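Living with the new arms: tips from the Stirham linen room

Carol Rudd, who has run the folding side for longer than the building has had a lift, asked me to write down what we've learned since June. She also asked me to keep it civil. I've done my best.

Shake before you feed. The arms don't mind a ball of wet-looking tea towels, they will simply spend the morning on it. One good flick over the bench and you've saved yourself a very long watch.

Whites are the slow ones. A white cloth on a pale floor confuses me before my second coffee, so I have some sympathy. Coloured cloths go through first at our place and the whites wait until after smoko.

Stains are still your job. Management's slides from Sekomero had a page headed "Freed for higher-value tasks". The higher-value task is looking for gravy. Pull the marked ones, dab on a paste of bicarb and a little water, leave it for 16 minutes and rinse cold. Hot water on gravy is fine, hot water on egg is a lifelong friendship.

Sweep where they work. Crumbs, lint and whatever falls out of apron pockets all end up on the cloth. Damp microfibre on tile, never the straw broom.

Keep your basket within reach but out of the swing. We lost one to the Olness run and it was a good basket.

Don't race them. Rai did 119 napkins by hand in one sitting to make a point, and the point was mostly made to his shoulder. He's on the mending table now and says he prefers the company.

Ask about hours in writing. Ours stayed the same, but the early start went to whoever could clear a jam, and that turned out to be a pay grade. Two of us have it. The rest were told there'd be training, and there was, for an afternoon, with sandwiches.

Learn the pause button before the manual. The manual runs to 331 pages and is very good on the subject of warranty.

If a cloth gets pinched, let the fingers open before you tug. Old hems tear along the stitching, and a torn hem goes back in Carol's pile, with your name on it.

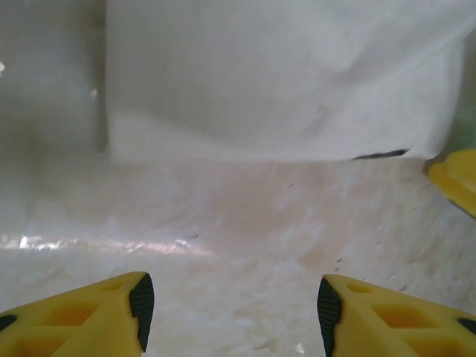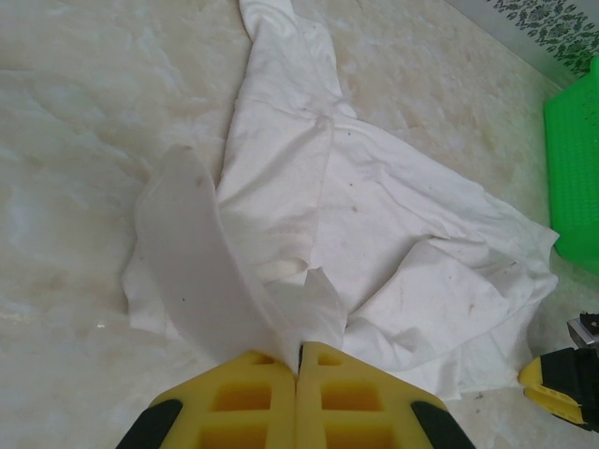
Page last changed: 7/1/22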